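Wavisent build review: minutes of the fortnightly meeting

Present: design, engine, audio, QA, community. Apologies: localisation.

Minutes of the previous meeting were accepted with one correction. Item 4 should have read "frame pacing", not "frame rate".

1. Milestone status

Engine reported that the current build of Akex runs from the title screen to the end of the second campaign without a blocking fault. The remaster now uses the new renderer in all missions except the two canyon levels, which still call the old terrain code. These will be moved over before the next milestone.

Draw distance in the open levels has been doubled compared with the original release. Memory use on the lowest supported machine is within budget, though the margin is thin when three or more convoys are active. Engine will log peak figures per mission and circulate them before the next meeting.

2. Flight model

Design presented two versions of the hovercraft handling. Version A keeps the original inertia values and changes only the dead zone on the left stick. Version B adds assisted braking and limits roll to 50 degrees unless the boost is held.

QA noted that version B makes the racing side missions much easier, and that the par times would have to be reset. Community asked that the original handling remain available as an option. After discussion it was agreed that version B will be the default, with version A listed in the menu as "Classic". Par times will be stored separately for each.

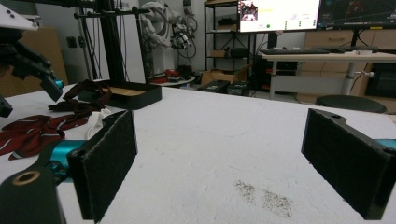 Gripper fingers over the white tabletop.

3. Fault list

QA reported 161 open faults, of which 14 are marked high. The high faults fall mostly into three groups:

– saved games from the first campaign lose their weapon upgrades when loaded in the second;
– enemy craft circle without firing if the player lands on a roof;
– subtitles stop after a cutscene is skipped twice in a row.

The first group has a known cause. The upgrade table was reordered in the spring and the loader still reads it by position. Engine will add a version number to the save header. Old saves from the test builds will not be carried over, and testers are to be told so in the patch notes.

The second group is not yet understood. It occurs in the harbour and refinery missions but could not be reproduced in the city. Design suspected the landing flag, which the enemy code may read as "destroyed". To be looked at jointly by design and engine.

4. Audio

The original radio chatter has been recovered from the Zalewska archive at a higher sample rate than the shipped version. Some lines have no matching script entry. Audio proposed to leave these out of the main game and place them in the extras menu – no objection was raised.

The mix of engine noise against speech is still too loud in the cockpit view. Audio will lower it by 2 dB and ask QA for a second opinion on headphones as well as speakers.

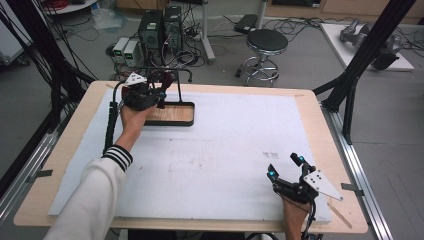 Jakinora, February

5. Public test

The test will open on Saturday and will cover the first four missions only. Access is by key, and keys from the earlier closed test remain valid. Crash reports will be sent automatically unless the player switches this off at first launch.

Community asked whether players may post footage. Agreed that they may, provided the build number in the corner is left visible. The forum section will be opened an hour before the build goes live, with a pinned thread for controller problems.

6. Controller support

Flight sticks with more than one throttle axis are read wrongly: the second axis is treated as rudder. A fix is in the current branch but has not been merged. QA requested that it be held until after the public test, to keep the two sets of reports apart. Agreed.

Remapping of the keyboard now works in all menus except the map screen.

7. Any other business

The store page text still lists split-screen play, which was dropped from the plan. Community to correct it today.

Actions

Engine: peak memory log; save header version; canyon levels.
Design: par times for both handling models; landing flag, with engine.
Audio: cockpit mix; list of unmatched chatter lines.
QA: headphone check; retest of skipped cutscenes.
Community: store page; forum section and pinned thread.

Next meeting in two weeks, same time. Items for the agenda to reach design by the day before.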